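FOR IMMEDIATE RELEASE

Kenudetti Brings Its Small-Shelf Pantry Program to Joncombe

JONCOMBE, March 31, 2026 - Kenudetti, the home storage company that has been helping families make peace with their kitchen cupboards for a good many years now, is very happy to announce that its Small-Shelf Pantry Program is coming to Joncombe. The program offers free, friendly, hands-on help with the part of the kitchen that seems to give people the most trouble at seven in the morning, which is the place where the breakfast things are kept.

The idea is a simple one, and the people at Kenudetti are the first to say so. A low rack goes on a counter or a tabletop, with a single wooden shelf board running from one side to the other. The cereal stands up on it, fronts facing out, and everyone in the house can see what there is without moving anything. Extra boxes of a favorite go right behind the first one, so the next box is waiting when the open one runs out. 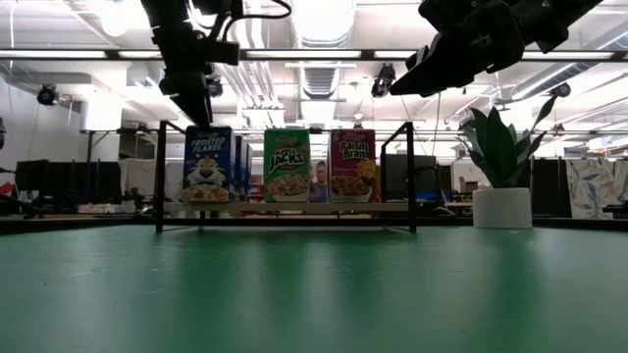 Households that sign up will receive one Kelisar rack on loan for the length of the program, along with a short printed guide and an invitation to a morning session at the Rieger Hall, where they can practice setting up a shelf, take it all down again, and set it up some other way if the first way didn't suit them. There are 300 places for Joncombe families this spring, and 200 of those are being held for homes with school-age children until the end of the sign-up period.

"I grew up in a house where the cereal lived on top of the refrigerator, lying down, with the bread on top of it, and my poor mother had to fetch it for all of us every single morning," said Mareike Vogler, who leads the program for Kenudetti. "What I love about a low shelf is that a six-year-old can walk up to it and choose. And then, if we're lucky, the six-year-old can put the box back, too! We have had so many parents write to us about that second part, and I've kept every one of those letters."

The Small-Shelf Pantry Program began as a one-time offer to Kenudetti's own customers and has since reached 1,679 households in neighboring towns. Along the way the guide has been rewritten more than once, mostly on the advice of the people using it. The current edition suggests clearing everything off first, boxes and all, onto the nearest big flat surface, and only then deciding what has earned a spot on the shelf. It also has a kind word for the plant, the fruit bowl, or whatever else likes to live next to the breakfast things, and recommends leaving it a little room of its own at the side.

Joscha Weidemann, who writes the guide and runs most of the morning sessions, says the middle stage is where people tend to lose heart. 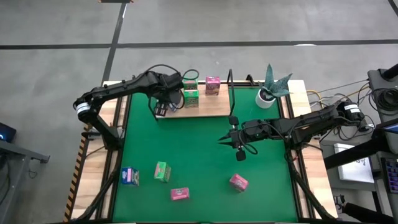
"You've got two or three boxes up, the rest are lying every which way in front of you, and it looks worse than when you started," Weidemann said. "I always tell folks to keep going, have a sip of coffee, and pick up the next box. Stack a couple of the small ones if they're happy being stacked. Turn them around so you can read the front. It doesn't have to look like a store, it just has to make sense to the people who eat there."

Morning sessions at the Rieger Hall are free and seat 70 people at a time, and children are warmly welcome. Coffee and juice will be served, and there will of course be cereal. Families are asked to bring a few boxes from their own kitchen, opened or unopened, as it is a good deal easier to plan a shelf with the things you really eat.

Racks may be kept through September, when they can be returned to the hall or bought at a reduced price. Families who return a rack are welcome to hold on to the guide.

To sign up, Joncombe residents can stop by the front desk at the Rieger Hall during opening hours or ask for a form at the Kenudetti store. Forms may be filled out on the spot or taken home.

About Kenudetti

Kenudetti makes and sells shelves, racks and other storage for everyday kitchens, including the Kelisar line of tabletop racks. The company runs classes and loan programs for families in the towns where it does business.

Press contact: Mareike Vogler, Small-Shelf Pantry Program, Kenudetti

###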